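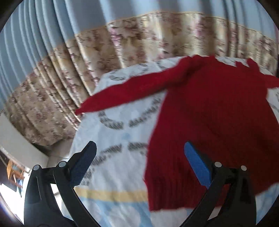

Grorside Indoor Track Open Day

The new indoor track in Grorside held its open day on 1/4/24, and I drove over from Flestville to see it. Doors opened at nine. By ten the parking lot was full and people were leaving their cars along the road to the feed store.

The track is a 200-meter banked oval with six lanes. The surface is firmer than the one at Flestville, and the turns are steeper than they look from the stands. Visitors could jog in the outside lanes all morning, and spikes were not allowed.

Yaqin Xiong, who coaches the distance group, led the tours. She took us under the stands to the weight room, the treatment room and a short warm-up straight. The building seats 2000, but the upper rows on the east side are still closed until the railings are finished. Work on the roof ended in October.

At noon there was a women's mile. Two of the local runners went out hard and paid for it in the last three laps. The winner sat in fourth until the bell and ran her last lap alone.

After that came the open 400 meters for anyone who had signed up at the desk. I ran it in 59 seconds after hoping to stay under 60, so I was happy enough, though my calves were sore on the drive home.

Parking is free. The snack counter takes cash only. Public sessions are in the evening, and lane one is kept for club runners.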